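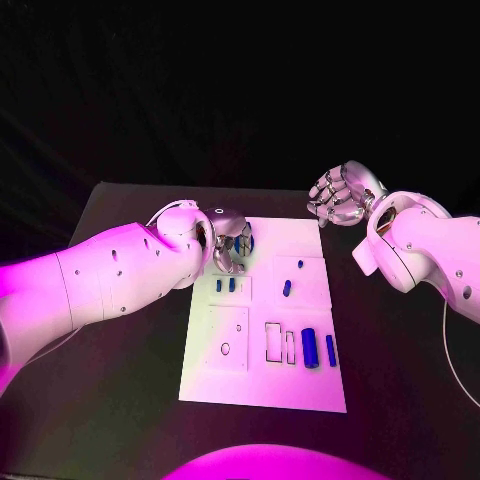

The Town That Kept Its Repair Shops

Grivport has 3,890 residents and more repair benches than its size would suggest. You can get a toaster fixed on Lulik Street, a zipper replaced two doors down, and a lawn mower blade sharpened behind the feed store while you wait. Most towns along this stretch of coast lost that kind of trade years ago.

Eilidh Farquharson has run the appliance shop since her uncle retired. Last year she logged 615 repairs in a green ledger she keeps under the register. Vacuum cleaners came first, then lamps, then coffee makers. She charges a flat fee to look at something and takes it off the bill if the owner goes ahead.

"People think they need a new one," she said. "A lot of the time they need a belt, or somebody needs to clean the hair out of it."

Parts are the hard side of the business. Farquharson buys dead machines at estate sales and strips them for switches, cords and knobs. The back room is shelved to the ceiling with coffee cans, each with a strip of masking tape for a label. When a part can't be found she calls Brereck, a supply house inland that still prints a catalog. Orders take a week, sometimes two.

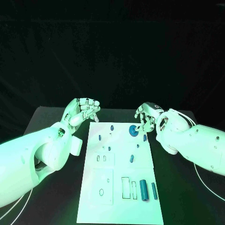
Photo: Alistair Leckie

Rent has helped. The old Robichaud cannery was split into small units after it closed, and the owners have kept the leases cheap and long. A furniture mender and a clock repairer share one unit and a single phone line. The clock repairer works mornings only, and customers learn to plan for that.

The work is slow to learn. The furniture mender spent four years gluing chair rungs before he was trusted with veneer. Farquharson has an apprentice now, her second. The first moved away to fix elevators, for better pay, and she doesn't blame him.

Not everything is worth saving. Some newer kettles are sealed shut, and getting inside means breaking the case. Farquharson tells customers so at the counter and sends them home without a charge. Cordless tools are a toss-up - the motors last, but the battery packs often cost nearly as much as the drill.

Trade picks up in December, when people pull out string lights and electric trains that have sat in an attic all year. Farquharson stays open late then and stops taking new work a week before the holiday. The trains are her favorite. Most of them want only a cleaning and a drop of oil, and she runs each one on a loop of track beside the register before she calls the owner to come get it.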